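6 min read

Right, a few of you asked what I've been up to since April, so pull up a chair. I have been teaching a robot arm to pick up a jug. That's the job. I get paid for it and everything. Thread, probably a long one.

Background for new followers: I work at Mandton, on the manipulation side. There are two ways we show an arm a task. One is by hand, where you switch the motors to go limp, take hold of the arm and walk it through the movement like you're teaching a toddler to use a spoon. The other is remote control, where you sit at a desk with a controller and drive it.

By hand is lovely. You feel daft for the first five minutes and then you forget you're holding a machine. The trouble is you're standing in the way, so the cameras get a nice view of your elbow, and after an hour your shoulder is telling you things.

Remote control is the opposite. Cameras see everything, shoulder is fine, and you have no feeling in your fingers whatsoever. You close the gripper and hope.

This project (it's called Firkalix, I didn't name it, please don't ask me how to say it) does a lot of the remote stuff in simulation first. So there's an arm and a table and a few objects, all on the computer, and I drive it with a handheld controller called a Gutby. Two sticks, a trigger, and a wrist twist that I still get backwards when I'm tired.

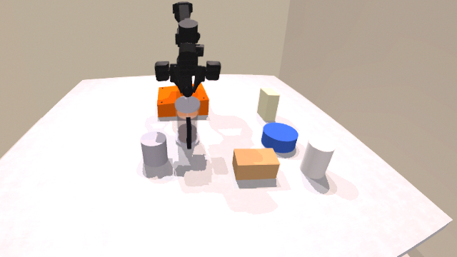

Gripper over the see-through container, with the blocks and cylinders spread out on the table.

The task for this batch is simple to say. Come down over the clear one, get hold of it, lift, put it down on the other side of the table, let go, back off. Don't knock anything. A person would do it while talking on the phone.

I needed 300 good demonstrations of that. "Good" means the object ends up where it should, nothing else gets moved, and I didn't wobble about so much that the arm learns to wobble too.

I recorded 336. So 36 went in the bin, and I can tell you that most of those were in the first two days, when I was still driving like someone reversing a caravan.

The thing that gets you is depth. You're looking at a flat screen, and when the arm is nearly end-on to you it all stacks up into one dark column and you've got no idea whether the fingers are over the middle of the jug or a bit behind it. See-through things make that worse. The orange box behind shows through the side and your eye keeps grabbing onto that instead of the rim.

My trick, for anyone else doing this: watch the shadows. When the fingers and their shadow come together, you're down. Aliki Tzanetos sat next to me for a morning and told me to do that and I got better in an hour than I had in a whole week of squinting.

She also told me to stop correcting. I was doing this thing where I'd come down slightly off, nudge left, nudge right, nudge left again, and then grip. Looks careful! But the arm doesn't know which bits of what I did were the point. It copies the dithering as well. We trained a quick one on my first 39 clips and it came down over the jug and sort of shivered before it did anything. I was mortified. It was like hearing your own voice on an answerphone.

So now if I come in off line I go back up, properly up, and start the approach again. Those I keep. A clean recovery is worth having in there, as then it has seen what to do when it's in the wrong place. What you don't want is mush.

Other stuff I do now:

I say the steps out loud. "Over. Down. Close. Wait. Up." The wait matters. Early on I'd close and lift all in one go, and in simulation that can give you a grip that only half took, and the jug goes off on its own little journey.

I move things between goes. If the jug is always in the same spot you've taught it a spot. Same with the clutter, the boxes and cylinders get shuffled so it doesn't decide that the job is "go to the left of the brown one".

I stop after 8 in a row. Get up, drink of water, look out of the window. By the ninth or tenth I start cutting corners, literally, I swing the arm across low to save a second, and that's when the fingers clip something.

Someone asked me last week why we bother with plain blocks and cylinders instead of, I don't know, a teapot and a cabbage. Mostly it's so you can see what's gone wrong. If it misses a cylinder there are only so many reasons. If it misses a cabbage you could be there till Christmas.

And why simulation at all, if the real arm is right there down the corridor? It's cheap to be bad in. I can drop a jug as many times as I like and press reset. On the real one a bad morning means sweeping up and then a form. Also I can have a go while somebody else has the real arm, and somebody else always has the real arm.

It doesn't carry over perfectly, mind. Real plastic is slippy, real light bounces about, real tables aren't that clean. We still do a smaller set by hand on the real arm afterwards and mix the two together. Yesenia Cervantes is in charge of the mixing and has strong views about how much of each. I've learned not to offer mine before lunch.

Things I've got wrong, so you don't have to:

Held the trigger half in for an entire session without noticing. Every single grip came out timid.

Recorded a lovely run with the wrist reversed. Took me ages to see why the arm was finishing every go facing the wall.

Forgot to press record. More than once. One of those was the nicest pick-up I've ever done and it lives only in my heart.

People imagine this is all code. There is code, other people write most of it, and they're very good. My bit is much closer to learning an instrument. You do the same short thing again and again and try to make it boring. The best demonstration is one you'd never want to watch.

I did get to see the newer one run on Tuesday, trained on the full 300. It went over, down, close, wait, up. It did my wait! A tiny pause after closing, exactly like mine. I made a noise that I'm told was heard in the kitchen.

It then missed the next two completely, so let's not get carried away. One of them it closed on thin air a good bit short of the jug and then carried the thin air very gently to the other side of the table and put it down. Beautiful technique – just no jug.

We think it's the far corner. I looked back through my clips and I hardly ever put the jug over there, as it's a pain to reach and the view is rubbish. So guess what I'm doing all next week.

Will post again when I've done the corner ones. If you do this sort of work and you've got a better controller than the Gutby, I'd love to know. Zamudio make one with a bit of push-back in the trigger and I've been dropping hints in every meeting.

Right, tea.

Comments

pilchard_tin: "carried the thin air very gently" has finished me off. More of this please

Deb in accounts: Does it matter if you're left-handed? Asking as a leftie who can't use any controller ever made

> You can swap the sticks over on ours, but the wrist twist stays where it is. We've got one leftie on the team and she's tidier than I am, so no excuses!

oldlathehand: We used to teach paint spraying robots by dragging them round by hand, years back. Same thing with the wobble, it would copy every hesitation. You could tell which sprayer had taught it from across the shop.

> I love this. I'd like to think mine has my accent

morwenna_k: Does the shadow trick work on the real arm too or do the lights mess it up?

> Bit of both. Near the window it's useless in the afternoon, and you get three shadows to choose from. With the blinds down it's not bad

tobes: so when does it do the cabbage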